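Visit report: Targate open day, hand-held gripper stations

Targate, upstairs workroom. Visit made 2021-04-29, written up by Cempaka Wijaya for the equipment budget.

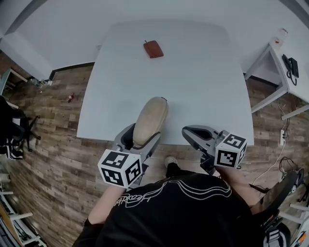 What does it cost to set up one recording station?

Less than we had put down, provided you already have a room. The gripper pair and the licence for the recording software take most of the money. The table, shelving, cables and spare parts come to a small share, and Targate buys its furniture from an ordinary office supplier.

Why we went

We have money set aside for one robot arm and nothing yet for the training data that would make it useful. Afonso Carvalho had asked whether we should buy the arm first and record on it, or start with hand-held grippers and leave the arm for the next budget year. Targate has done it the second way, so we asked to come to their open day and look at the costs.

There were 11 visitors, mostly from small packing and repair firms. We were given a short talk downstairs and then let into the workroom in two groups. Our group went up second and had longer with the operators.

The work

One person stands at a white table with a gripper in each hand and moves small goods about. When we were there it was cases and pouches: a beige hard-shell case, long and oval, and a reddish-brown pouch further back on the table. Each gripper carries a white cube with black-and-white square markers on its faces, and the software uses these to work out where the gripper is. The markers are printed in-house. Worn ones are replaced from a sheet kept in a drawer, and the cost is next to nothing.

The operator told us the smooth, rounded cases are harder than they look. They want to turn in the jaws if you take them too near one end. Soft pouches are easier to hold but harder to place neatly. Both kinds are in the set because Targate's customer sends out both.

A session lasts nine minutes, then there is a break. They tried longer sessions last August and went back, as the grippers get heavy on the wrists. This matters for our staffing figure. I had assumed one person could record for most of a shift, and that will not do. Two people taking turns is the least we should plan for.

What they bought

Targate looked at two makes of gripper, Grodine and Lehner. They bought Lehner for the first station and have stayed with it so that the spares are shared. I asked what they would have liked to know at the time and was given this list, which I have tidied up a little:

Inner pads wear out sooner than anything else. Order them with the grippers, as a later order carries its own delivery charge.
Pay for training for two people at the outset.
Check whether the software licence is per station or per user. Theirs is per station.
Allow for storage. The files fill disks faster than the sales figures suggest.
Keep a third gripper in the cupboard if the work has a deadline.

The Grodine pair was on a side bench downstairs and we could try it. It is lighter and the trigger is softer. Afonso preferred it. The price is higher and the pads are sold only as a set with the jaws, so the running cost would be higher too. I did not find the difference in weight worth the money, but I held each for a minute or two and the people using them all day should have the say.

Software

Recordings go into a program called Dumovow, which sorts them and flags the ones where the markers were lost. The member of staff who showed it to us had 151 recordings open for one product type, and was throwing out the poor ones by hand. She reckoned this checking takes nearly as long as the recording. We have no line for it in the budget. It needs one.

I asked whether the recordings could be moved to another program later. They can be exported, but the checking notes do not go with them. Anyone comparing offers should ask the same thing in writing.

Space and power

Our store room would take one station if the old racking came out. The large table wants to be reached comfortably from the front, and there should be a second surface within reach for things not in use. Targate recommends fixed sockets near the table. We have one double socket in the store room, on the wrong wall, and Afonso is getting a price for moving it.

Delivery of the grippers took six weeks for Targate. The arm we have been quoted for would take a good deal longer, so the two orders need not be placed together.

For the budget meeting

Lines to add: second operator, checking time, spare pads, disks, socket.
Lines to reduce: furniture.
Still to ask Lehner: whether the repair contract covers the grippers while they are on loan to another site, and what happens to the price if we add a second pair within the year.
Still to ask Grodine: price of jaws and pads bought separately, if they will do it.

Afonso has the price sheets from both makers and will send copies to anyone who wants them before the meeting.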